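분류: 단편 | 생활 | 읽는 데 십오 분

옷걸이

브렌던 오 리어인은 형의 옷을 정리하러 브런드소프에 내려왔다. 형은 11월에 죽었고, 집은 봄까지 비어 있었다. 열쇠는 옆집의 루르드스 코르데이루가 가지고 있었다. 그녀는 문을 열어 주면서 보일러가 잘 안 켜진다고 말했다.

"두 번 눌러야 해요. 한 번 누르면 소리만 나요."

그는 두 번 눌렀다. 소리만 났다. 한 번 더 누르자 켜졌다.

집은 생각보다 깨끗했다. 부엌에는 컵이 하나 엎어져 있었고 냉장고는 코드가 뽑힌 채 문이 조금 열려 있었다. 루르드스가 한 일이었다. 그녀는 우편물도 모아 두었다. 고무줄로 묶은 봉투 다발을 건네며 중요해 보이는 것은 위에 두었다고 했다. 맨 위에는 브룰토에서 온 봉투가 있었다. 형이 삼십 년 가까이 다닌 회사였다. 그는 뜯지 않고 가방에 넣었다.

옷은 위층 침실에 있었다. 장롱 두 개와 문 뒤의 고리, 침대 밑 상자까지 전부 옷이었다. 형이 옷을 좋아한다고 생각해 본 적은 없었다. 만날 때마다 같은 스웨터를 입고 있었다. 그런데 장롱을 열어 보니 셔츠만 해도 36벌이었다. 그는 두 번 셌다. 변호사가 목록을 적어 오라고 했기 때문에 세야 했다. 변호사는 옷까지 적을 필요가 있느냐는 질문에는 대답하지 않았다.

그는 침대에 앉아 종이에 썼다.

셔츠 36. 바지 16. 외투 11.

양말은 적지 않았다.

점심때쯤 루르드스가 다시 왔다. 냄비에 콩 수프를 담아 왔고 빵도 있었다. 두 사람은 부엌에서 서서 먹었다. 의자 하나에는 우편물이, 다른 하나에는 그의 외투가 놓여 있었는데 둘 다 치울 생각을 하지 않았다.

"어디로 보낼 건가요?" 그녀가 물었다.

"위무바노요. 전화했더니 가져오면 받는다고 하더군요."

"거긴 까다로워요. 구겨진 건 안 받아요."

"전화로는 그런 말 없었는데요."

"전화 받는 사람은 몰라요. 뒤에서 받는 사람이 안 받지."

그녀는 남편의 옷을 보낸 적이 있었다. 육 년 전이었다. 봉지에 넣어 갔다가 절반을 도로 들고 왔다고 했다. 그다음에는 집에서 한 벌씩 펴서 다시 갰고, 코트와 셔츠는 옷걸이에 걸어서 갔다. 그랬더니 전부 받았다.

"옷걸이째로요?"

"옷걸이째로. 옷걸이도 받아요. 거긴 늘 옷걸이가 모자라니까."

그는 형의 장롱에 옷걸이가 몇 개나 있는지 생각했다. 이상하게도 별로 없었다. 셔츠는 대부분 개어져 선반에 쌓여 있었고, 걸려 있는 것은 외투뿐이었다. 오후에 다시 올라가 확인해 보니 철사 옷걸이들이었고 두 개는 휘어 있었다. 그는 휜 것을 무릎에 대고 폈다. 하나는 펴졌고 하나는 부러졌다.

침대 밑 상자에는 어릴 때의 것들이 섞여 있었다. 학교 넥타이, 브런드소프 수영부의 수건, 그리고 초록색 체크 셔츠가 있었다. 셔츠는 브렌던의 것이었다. 열네 살 때 잃어버렸다고 생각했고, 어머니에게 혼이 났고, 형에게도 물어봤었다. 형은 모른다고 했다. 그는 셔츠를 들고 창가로 갔다. 단추 하나가 다른 색이었다. 그가 입을 때는 다른 색이 아니었다. 누군가 단추를 새로 단 것이다.

그는 셔츠를 목록에 적지 않고 침대 머리맡에 두었다.

저녁에는 읍내의 판 론까지 걸어갔다. 아직 문을 열고 있었고, 계산대 옆에서 플라스틱 옷걸이를 팔았다. 점원에게 가진 것을 다 달라고 했더니 창고까지 들어갔다 나왔다.

"43개 있네요. 색은 섞여 있어요."

"괜찮습니다."

"가게 하세요?"

"아니요. 이사 비슷한 겁니다."

점원은 더 묻지 않았다. 봉투 세 개에 나누어 담아 주었는데, 고리들이 서로 걸려서 걸을 때마다 소리가 났다. 집까지는 약 16분이 걸렸다. 비가 올 것 같았지만 오지 않았다.

그날 밤 그는 거실에서 셔츠를 폈다. 다림질은 하지 않았다. 다리미는 있었지만 코드가 갈라져 있어서 쓰기 싫었다. 대신 손바닥으로 쓸어서 펴고, 깃을 세웠다가 다시 눕히고, 맨 위 단추를 채웠다. 옷걸이를 목으로 넣으면 어깨가 한쪽으로 쏠렸다. 아래로 넣으면 괜찮았다. 몇 벌 하고 나서 알게 된 방법이었다. 다 건 옷은 커튼 봉에 걸었다. 봉이 가운데에서 처지기 시작하자 나머지는 문틀에 걸었다.

루르드스가 초록 셔츠를 본 것은 다음 날 아침이었다.

"이건 작네요. 아이 옷인가요?"

"제 겁니다. 형이 갖고 있었어요."

"왜요?"

"모르겠습니다."

그녀는 단추를 만져 보았다.

"실이 두 겹이네. 꼼꼼하게 달았어요."

"형이 바느질을 했습니까?"

"우리 집 커튼도 해 줬는데요." 그녀가 말했다. "동생인데 몰랐어요?"

그는 몰랐다고 말했다. 그녀는 옷 한 벌을 들고 소매를 맞추다가, 당신 형은 말이 없는 사람이었고 그래서 동생이 모르는 것도 당연하다고 했다. 위로하려는 말투는 아니었다. 그런 다음 그가 건 셔츠 몇 벌을 다시 내려서 앞섶을 바로잡아 걸었다. 그는 그녀가 하는 것을 보고 나머지를 고쳤다.

4월 15일 금요일에 두 사람은 루르드스의 차로 위무바노에 갔다. 뒷좌석을 눕히고 옷을 얹었다. 접수하는 곳에는 긴 탁자가 있었고 벽에 안내문이 붙어 있었다. 브렌던은 차례를 기다리면서 그것을 읽었다. 인쇄한 종이 한 장이었고, 모서리는 테이프가 떨어져 말려 있었다.
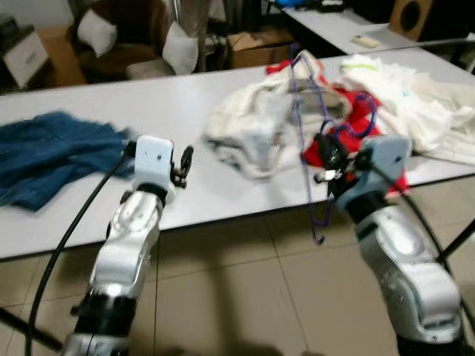 옷걸이에 걸린 옷과 걸리지 않은 옷을 함께 가져와도 됩니까?

함께 가져오셔도 되지만 탁자에 올리기 전에 나누어 주십시오. 걸린 옷은 고리 방향을 맞추어 주시고, 걸리지 않은 옷은 펴서 개어 주십시오. 빈 옷걸이는 따로 모아서 주시면 됩니다.

그는 고리 방향은 생각하지 못했다. 차로 돌아가 보니 절반은 왼쪽, 절반은 오른쪽을 보고 있었다. 두 사람은 주차장에서 고리를 돌렸다. 루르드스는 이것은 예전에는 없던 규칙이라고 했다.

받는 사람은 젊은 남자였다. 외투부터 보았고, 주머니마다 손을 넣어 확인했다. 회색 외투에서 영수증이 나왔다. 남자는 그것을 브렌던에게 주었다. 판 론의 영수증이었고, 실과 바늘과 단추 한 봉지를 산 것이었다. 날짜는 지워져서 읽을 수 없었다.

"버릴까요?" 남자가 물었다.

"아니요. 제가 갖겠습니다."

셔츠는 전부 받았다. 바지는 두 벌을 돌려주었다. 무릎이 얇아졌다는 이유였는데, 브렌던이 보기에는 괜찮았다. 그는 따지지 않았다. 루르드스는 따졌고, 남자는 한 벌을 더 받았다. 남은 한 벌은 갈색 코듀로이였다.

확인증에 서명할 때 기증한 사람의 이름을 쓰는 칸이 있었다. 그는 형의 이름을 쓰려다가, 그것이 맞는지 물었다. 남자는 가져온 사람 이름을 쓰면 된다고 했다. 그는 브렌던 오 리어인이라고 썼다. 루르드스가 옆에서 보고 있다가 자기 이름도 아래에 썼다. 칸이 하나뿐이어서 글씨가 줄 밖으로 나갔다.

돌아오는 길에는 차 안이 조용했다. 뒷좌석에 바지 한 벌이 있었고, 쓰지 않은 옷걸이가 바닥에서 굴러다녔다.

"옷걸이는 왜 안 줬어요?" 그녀가 물었다.

"잊어버렸습니다."

"다음에 내가 갈 때 줄게요."

집에 와서 그는 보일러를 껐다. 끄는 것은 한 번에 되었다. 초록 셔츠는 개어서 가방에 넣고, 그 위에 코듀로이 바지를, 그 위에 브룰토의 봉투를 놓았다. 그러다가 봉투를 꺼내 부엌에서 뜯었다. 연금에 관한 서류였고, 서명할 곳이 두 군데 있었다. 펜은 루르드스에게 빌렸다.

태그: 단편소설, 가족, 옷, 이웃

문의는 편집부 메일로 보내 주십시오 | 글의 저작권은 글쓴이에게 있으며 무단 전재를 금합니다 | 맨 위로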